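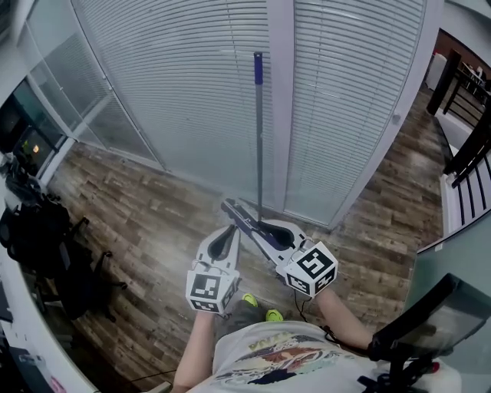 Bravo: Staging a One-Act Musical in a Lecture Room
Project report, Performance and Production module
Group members: Suha Chamoun (book and direction), Thijs Vanhove (music), Ryota Sekiguchi (stage management and this report)
Supervisor: Hermenegildo Varela
Submitted 13 January 2020

1. What we set out to do

Our proposal from last April promised "a full-length musical exploring memory, migration and the sea." What we delivered was a one-act musical about a ferry ticket office. There is a window in the set through which the sea can be heard, so we consider the proposal partly met.

The piece is called Bravo, after the ferry. It has 11 songs, three actors and one piano. Suha wrote the book first and Thijs set it afterward, an order of work that both of them have since described to me, separately, as the other one's idea.

2. Writing

The first draft had a prologue, a dream sequence and a talking gull. Mr. Varela read it and asked which character wanted something. We went away and looked, and the best answer was the gull, who wanted a sandwich. The gull was cut in the second draft and his song was given to the ticket clerk, with the sandwich changed to a transfer to the mainland. Only four lines of the lyric had to be rewritten, which says something about either the song or the clerk.

Thijs composed at the piano in the small practice room and wrote the parts out by hand. His handwriting cost us one full rehearsal, during which the trio in the second half was sung with great conviction in two keys. After that I typed up the lyrics and he recopied the notes, and both of us were in a bad mood for a week.

3. Casting and rehearsal

We advertised for singers who could act, then for actors who could sing, then for people who were free in the evenings. Shinji Kobori, from the year above us, played the clerk. He learned the role quickly and had opinions about it, most of them right. At his suggestion the clerk's long speech was moved to before the storm number, so that he would have some breath left to speak it with.

Rehearsals ran for five weeks. My schedule allowed one week for blocking and two for music. In practice the blocking took three, mainly on account of the bench. The bench is where all the couples in the story sit, and somebody always had to get off it in the dark while somebody else got on. We tried this with counts, with glow tape and finally by leaving the lights up, which worked at once.

4. The room

The studio theater was taken, so we performed in a lecture room with raked seating and a whiteboard that does not come off the wall. Suha wrote the ferry timetable on the whiteboard. Several people in the audience praised the design.

Sound was harder. The room is built to carry one voice giving a talk, and it swallows a chord. Thijs moved the piano from the side to directly below the front row and played with the lid closed. The front row found this a bit much – the back row heard the words for the first time.

5. Performance and response

We gave three performances. The room holds 100 and was full for the last one, helped by rain. At the first, the storm cue came in during the love duet and stayed there. The cast sang over the thunder and two reviewers in the student paper called it brave. I was running the cue and would like it recorded that I had the right page open, in the wrong draft.

The comments we collected afterward liked the songs, the clerk and the length. The ending confused people. In the script the ferry arrives; on stage Shinji looked out of the window and the lights went down, and many took it that he had drowned.

6. What we would change

Number the drafts. Finish the ending before the posters. Put a musical director in the group who isn't also the composer, as Thijs never once agreed to cut a verse and the opening number has a verse to spare.

Suha is already rewriting the last scene for a possible second run in April. She has asked about bringing back the gull.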